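Home Guides Care and Upkeep Contact

Oiling a Wooden Work Surface

Suvau maintains wooden benches and counters at its Flumport and Ibarra sites. The procedure below applies to any bare or previously oiled wood surface in regular use. It does not apply to varnished or painted wood, which must be stripped first.

Before starting

Clear the surface of tools and papers. Wipe it with a cloth dampened in warm water and a small amount of mild soap, then wipe again with clean water. Leave the wood to dry overnight. Oil applied to damp wood will dry unevenly and may turn cloudy.

Sanding

Sand along the grain, using light and even pressure. Begin with medium paper and finish with fine paper. On surfaces made of joined planks, pay attention to the seams, where old oil and dust tend to collect. Remove all dust with a vacuum and a soft brush before opening the oil. 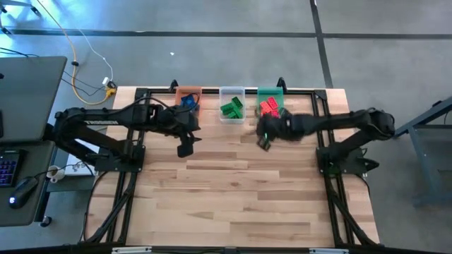 Liv Ljungberg writes that at Clarnon the seams were always the first place to go gray, and that a second pass with fine paper along each joint made more difference than an extra coat of oil. Her advice has been added to the site procedure -- staff should now sand each joint twice.

Applying the oil

1. Pour a small amount of oil onto a lint-free cloth.
2. Work it into the wood along the grain, covering the edges and end grain as well.
3. Wait 30 minutes, then wipe away all oil that has not soaked in.
4. Leave the surface for at least 8 hours before applying the next coat.

Two coats are enough for most surfaces. New wood should receive three. Keep the room ventilated throughout.

Disposal of cloths

Cloths soaked in drying oils can heat up and catch fire without any flame nearby. Lay them flat outdoors until fully dry, or place them in a metal container filled with water and close the lid. They must not be left in a pile.

Upkeep

Surfaces in daily use should be oiled once a year, normally in April. Questions may be sent to Stellan Eklund at extension 3572.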